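April 6, 2024 — paper conditioning, second batch

Hollis sheets out of the cabinet at opening. Thirteen strips cut along the grain, thirteen across, all from the same ream so the lot number carries over from the first batch. Width checked with the steel gauge, not the plastic one, which Olaia found to be off last time. Two cross-grain strips had a nick at the clamp end and were recut.

Fold tester: the Tranen unit still drifts at the top of its travel. Zeroed it, ran 100 empty cycles, zeroed it again. Drift came back smaller but did not go away. Aurelio thinks it is the spring seat. I left it alone because changing it halfway through would split the batch.

Along-grain strips, first group: best one went to 1,289 double folds before it broke, worst one stopped at 355. That spread is too wide for one ream. The 355 strip broke close to the clamp and the break was straight, so I am marking it as a clamp failure and keeping it out of the mean. It stays in the sheet with a flag. Montserrat, please do not delete flagged rows again, the plotting script skips them by itself.

Cross-grain strips not started. They go in Monday if the humidity holds. The logger showed one bump overnight, short, probably the door. Nerea has the key list if anyone wants to ask.

Creasing jig: the Hurkgate blade leaves a shiny line on coated stock and a dull one on uncoated. No effect on fold count that I can find yet, but write down which side faced the blade. I have not been doing this for the early strips, so those are blank in the column.

For the carrier bag part of the job, Visitación wants hand creases compared with jig creases. Factory folds in a finished bag are a third case and should get their own code. Using F for now. Handle attachment is outside our scope, but the rim fold is in — it stiffens the mouth and the strips have to be cut well clear of it.
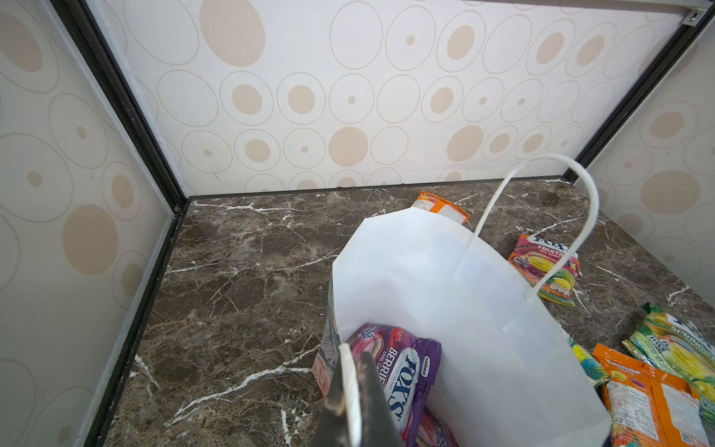 White paper bag, twisted-paper handles. Creases on the inner walls, folded far rim.

Open items: spare spring for the Tranen, more blotter, new blade for the guillotine. Flurnisico quote for the blotter is in the shared folder, unsigned.

Cabinet left running with the remaining strips on the middle shelf.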